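About Us | Company | Packaging Machinery

Kusus builds and rebuilds machines for carton and bag packaging. We started as a two-bench repair shop in Undonach and now work from a hall of 3837 square meters, with 82 people on the payroll.

Our main products are the Beneš case erector and the Dudeck bag sealer. Both are assembled, wired and test-run in our own hall before shipping. We have delivered 896 machines so far — 588 of them are under a service contract with us.

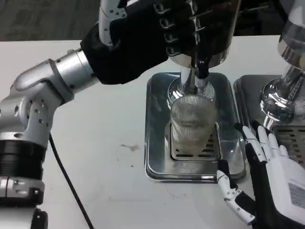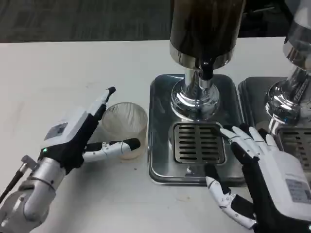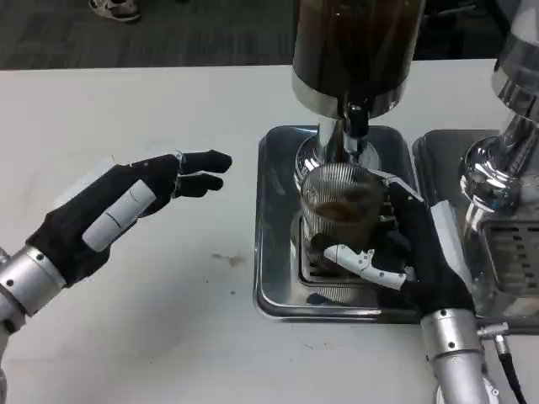
Spare parts for older models are kept in stock, including belts, sealing jaws and glue nozzles. Orders received before noon leave the same day. For used machines, please ask the sales office for the current list, last updated 1 Jul 2023.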